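Right. Quick one before work, kettle's on, legs like wet string.

Did the Marelmont Fell Relay at the weekend. Second leg. The one with the bog. I'd asked for leg one, which is mostly track and a nice view of the reservoir, and I got leg two. Mounir Naciri does the team sheet and he says he pulls names out of a hat, but I have never once seen the hat.

For anyone who hasn't done it, four runners, four legs, one very tatty baton that used to be part of a tent. Leg two goes from the quarry gate up over Olla Edge, down the other side through what the map calls a "path", and finishes in the lane by the chapel. Nine kilometres on paper. My watch said more but I did go wrong twice.

Start was fine. Our first runner came in looking awful, shoved the baton at my chest, said something I can't print, and off I went. Far too quick obviously. Every year I tell myself walk the steep bit, walk the steep bit, and every year there's someone ten yards ahead in a nice vest and I think no, I'll have you. Had him by the first stile. He had me back by the second. Never saw him agian.

Top of Olla Edge was all cloud. Couldn't see the cairns. Followed a woman in yellow who seemed very sure of herself, and she was, but she was also out walking her dog and not in the race. Lost a good couple of minutes there. She was lovely about it. Gave me half a Twix. 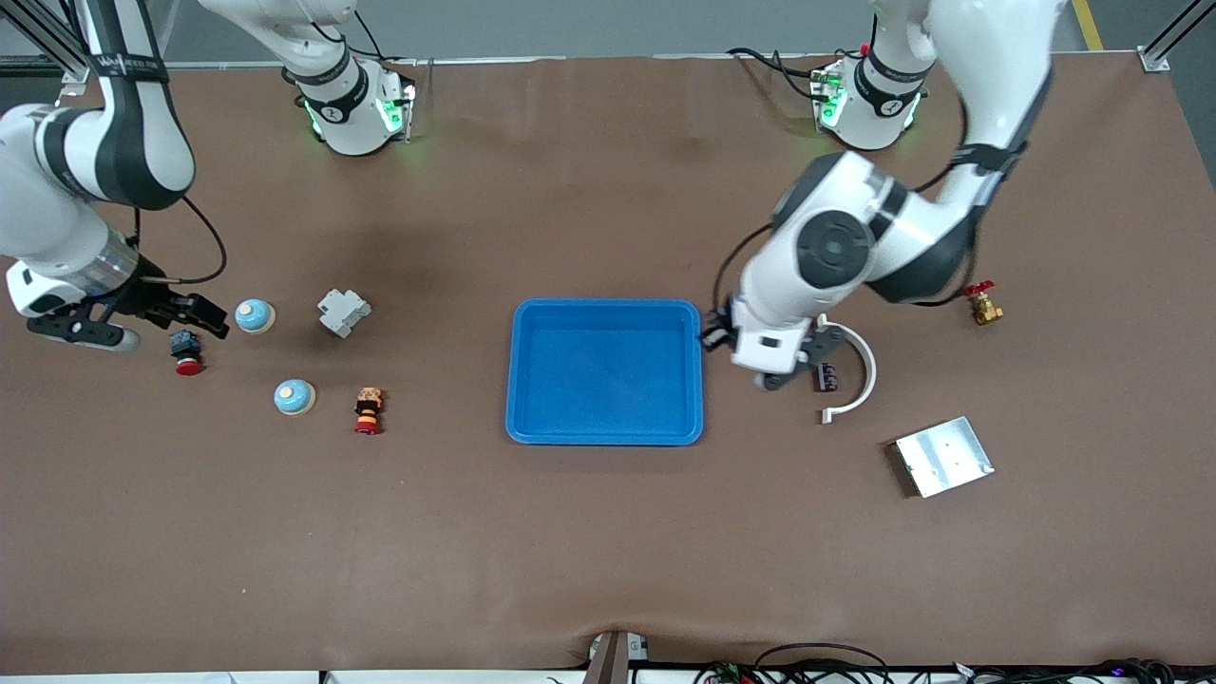

Issue 67

Then the bog. I'd been told to keep left. I kept left. Left was up to my thighs – proper cold, the kind where you make a noise you didn't plan on making. Came out with both shoes, which is better than last year, but the left one had half the hillside in it and squelched all the way to the chapel. Anyone got a good way of getting peat out of mesh? I've done the hose, I've done newspaper, I've done an old toothbrush. Still brown. Still smells like a pond.

Fell over on the descent too. Nothing dramatic. Sat down hard, slid a bit, got up, carried on. There was a family having a picnic on a wall who gave me a round of applause, and I waved the baton at them like I'd meant it.

Handed over in the lane in 62 minutes. Slower than I wanted. I'd said under the hour to anyone who would listen, including my mum, so that's going to come up at tea. But my number three was off like a rabbit and pulled back loads of places on the road section, and our last leg held on to them. No idea how, he'd been up half the night with the baby.

Results are up on the board in the Kedov Arms if you want to look. We beat the Ashour lot. That is all that matters. They've had the table by the fire for 2 years running on the strength of it and now it's ours, and I intend to sit there with my feet out and be unbearable.

Kit stuff, as a few of you asked last time:

- Shoes – the old ones with the big lugs. Falling apart but they grip.
- Socks – thin wool. Not waterproof ones, they just fill up like buckets.
- Jacket – carried it, compulsory, didn't wear it. Should have on the top.
- Food – one flapjack before, half a Twix from a stranger.
- Gloves – forgot them. Idiot.

Soup at the end was leek and potato, and the bread ran out before our last runner got any so I gave him mine. Well, most of mine. Showers in the village hall were freezing but there was a queue anyway. Got changed in the car in the end with a towel shut in the window, and flashed a marshal. Sorry if you're reading.

Next thing is the night race in June. Head torches, ten at night, through the woods and across the river twice. I've never run in the dark apart from to the bus. Mounir says its easier because you can't see the hills. He also said to keep left at the bog.

If you've got a spare head torch I could borrow, leave a comment. Mine takes those odd flat batterys and the strap's gone. Need to run, bus in four minutes and I can't find my other work shoe.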